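Search the archive
All lists
Go

Re: [Nillisell] cloths, and what to do with the thin ones
Posted by Shabnam Gondal, 2/19/26

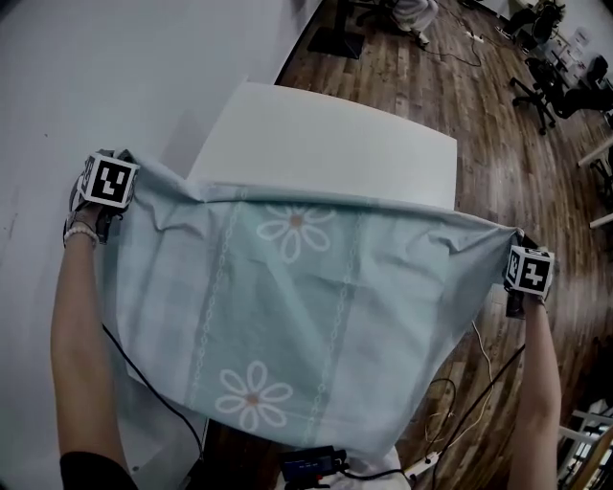
Thanks to everyone who answered about the linen. I have pulled the useful parts together because the thread split in two and some of you only saw half of it. Razia's message is quoted first, then my replies under each part.

Razia Butt wrote:

> I have been through the three shelves in the back cupboard and
> the thin cotton is the problem. The thick stuff folds and stays
> folded. The thin cotton slides about, and by the time you have
> taken one piece out the whole stack has gone over. I would like
> us all to fold it the same way, because at the moment I am finding
> thirds, quarters and a few that have been rolled.

Agreed about folding one way. I have tried thirds and quarters on the same cloths and quarters stand up better on our shelves, which are not deep. Thirds make a long thin parcel that hangs over the front. If you have deep shelves at home you may find the opposite, but for the Nillisell cupboard it should be quarters from now on.

The way I do it is to hold the cloth up by the two top corners first, over the table, and let it hang. With thin cotton you can see straight away whether it is square or whether one side has been pulled longer. The green one with the white daisies is a good one to practise on, as it has a band down the middle with a white stripe like a chain on each side of it. Put your fold along the middle of that band and you will be near enough right without measuring. The plain ones give you nothing to go by and you have to match corner to corner.

After that:

Lay it on the table, pattern side down. Smooth it from the middle outwards with the flat of your hand. Fold in half lengthways, smooth again, then bring the short ends together. Smooth once more and bring the short ends together again if it is one of the longer cloths. The folded edge faces the front of the shelf. Please do keep to that last bit. When the loose edges face out you cannot tell where one cloth stops and the next begins, and people pull out two.

> Also, do we iron them or not? Atif says not. I have always ironed
> mine, but there are a lot of these and I am not volunteering to
> iron the lot.

Atif and I have talked about this and we are still not of one mind. His view is that a cloth that is going to be sat under a plant pot or wrapped round a set of glasses does not need ironing. My view is that thin cotton with creases in it takes up more room, and when you stack ten of them the creases add up and the pile leans. The daisy one is a fair case. Held up, it has creases running all over it and it sags in the middle, and it will fold like that but it won't fold flat.

What we have settled on, for now, is this. Anything that goes on the top shelf (tablecloths, the two runners, the good napkins) is ironed. Everything else is smoothed by hand and folded while it is very slightly damp, if you can catch it at that point. If you can't, fold it dry and put something heavy on it overnight. I use the big Plarau catalogue, which is no use for anything else now the prices have changed.

> The other thing is that we can't find anything. I had to unfold
> nearly everything to find a cloth for the small round table.

Labels. I know we have said this before. Aldo Marchetti has offered to do them, and he has neat handwriting, so I have said yes. They will be tape on the front edge of the shelf, not pinned to the cloths, as the pins have left holes in two of the napkins already. The shelves will be:

Top – tablecloths and runners, large to the left
Middle – thin cotton, plain on the left and patterned on the right
Bottom – towels, and the odd thick things that don't belong anywhere

Napkins go in the box on top of the cupboard. The box has room for six sets. If you have a seventh set, please ask before squeezing it in, since the lid has already split at one corner.

On size, I would like each cloth in the middle section to fold down to the same width, so the stack has straight sides. A sheet of card cut to the width of the shelf helps. You lay the card on the cloth, fold the sides in over it, then slide it out. Ours is 21 centimetres wide. It is kept down the side of the cupboard, standing on its end. It has been used as a tray for paint once already, so if you see it with cups on it please put it back.

> Last thing from me. Some of them are very worn. I held one up and
> I could see the window through it. Are we keeping those?

I would say no, with exceptions. A worn cloth that is still whole can go under something, or line a drawer. One that has gone at the fold will split the next time someone shakes it out, and it may as well be cut up now. Babar Pirzada will take any that are past use. He cuts them into squares for cleaning brushes and he doesn't mind what colour they are. There is a bag for him on the hook behind the door. Please don't put towels in it, only thin cotton. Towels leave fluff on the bristles.

Before something goes in Babar's bag, check it for a good border or a good flower. Razia has been saving patterned pieces for the patchwork, and one decent flower with enough cloth round it is worth cutting out even if the rest is rags. Large flowers are the most useful to her. She would rather have one big one with its whole centre than a strip with halves on it. Leave a good margin and let her trim it.

A few smaller points that came in from other people, not in any order.

Someone asked whether it is better to fold on the table or on the bed. The table. A bed gives under your hands and you end up pressing the creases in. A hard, smooth top lets the cloth slide and you can square it up with the edge. Wipe the table down first, and let it dry properly. White tops in particular look clean when they aren't.

Let the cloth hang down in front of you if it is longer than the table is deep, and fold that end up last. Watch that it isn't on the floor. I have picked up grit from the floorboards that way more than once and had to wash the thing again.

Atif asks that everyone folds facing into the room so that two people can work on the same table. I find it easier with my back to the wall, but I will try it his way.

For the very large tablecloths you do need two people. One holds two corners and stays still. The other does the walking. It goes wrong when both walk.

Someone else asked about lavender bags. I am not against them, but put them in the napkin box and nowhere else. The one on the middle shelf last September left a mark on a cream cloth and it has not come out, though Razia has had three goes at it.

Storage boxes: Botmont had some flat ones with lids and I went to look. They are well made but too tall for our middle shelf, and you would have to take the lid off every time. I didn't buy any. If anyone sees something lower, with a front that drops down, send me the size before you pay for it.

On the stock book, the last number used is 1457. It does not mean we have that many pieces. The numbers were carried on from the old book, and the old book included curtains. Please carry on from there and don't start again at one, as someone did in pencil on the inside cover. I have rubbed that out. Write the colour first, then the pattern, then the size if you know it. 'Green, large white daisies' is enough for anybody to find it. 'Nice green one' isn't.

I have also been asked how much we can spend on new plain cotton. There is 300 pounds put by for the whole cupboard for the year, and that has to cover the repair of the door as well. I would sooner see what we have got in decent order first and buy after that. When we do buy, I would go for something a little heavier than what we have now. The thin cotton is pleasant to handle and it dries in no time, but it marks with every fold and it will not lie still.

I will be at the cupboard for most of the morning on the next sorting day and I am happy to go through the folding with anyone who would like to see it done. Bring your own cloths if you want to, but put a stitch of coloured thread in the corner first so they go home with you. Aldo will be starting the labels at the same time, so the middle shelf may be out on the table for part of it.

One question back to you all. Do the runners fold or roll? We have two, both long, and both have a hard crease across the middle from being folded. Razia would roll them round a cardboard tube. I have no strong view but I don't have a tube of the right length either. If you have one from wrapping paper or fabric, please say so on the list and bring it with you.

Shabnam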